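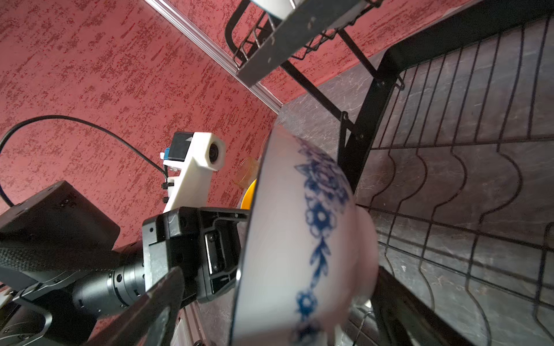
A museum usually owns far more objects than it can show. The Murus Museum owns 3,000 objects. On a normal day, 133 of them are on display. The others are kept in rooms called stores.

## What is a museum store?

A store is a locked room with shelves, drawers and cabinets. The air is kept at a steady temperature. It is also kept from getting too damp or too dry. Damp air can make metal rust and can let mold grow on paper. Very dry air can make wood crack.

Light is a problem too. It fades dyes and some inks, and the color does not come back. For this reason the lights in a store stay off when no one is working there.

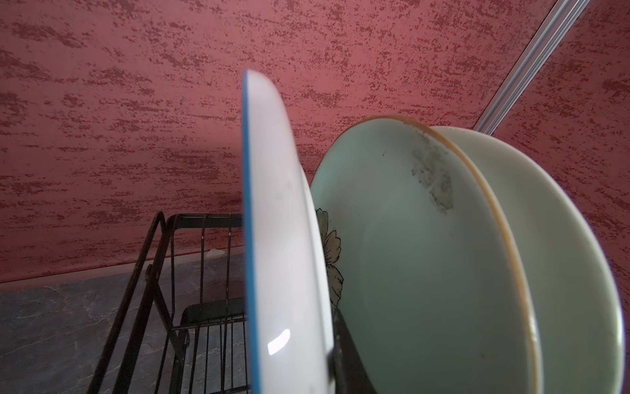 Each object has its own number, called an accession number. The number is written on a tag or in a small place on the object where it does not show. The same number goes into a list called the catalog. At Murus, 2,342 catalog entries also have a drawing or photograph.

## Who looks after the objects?

- **Registrar:** keeps the catalog and records every move. At Murus this is Euan MacBrayne.
- **Conservator:** cleans and repairs objects.
- **Curator:** studies objects and chooses which ones go on display.
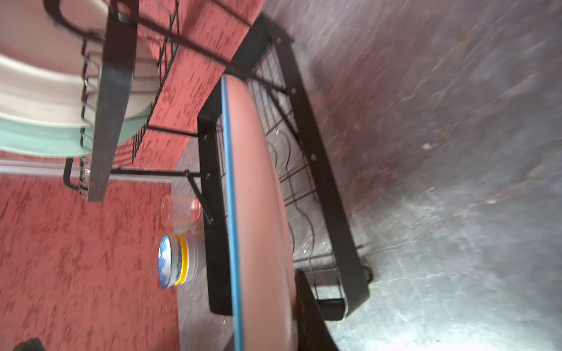 ## Why do displays change?

Cloth and paper need time in the dark. Every March, 11 items in the Durell Room go back to the store and others take their place.

**Word to know:** *accession* means adding an object to a museum's collection.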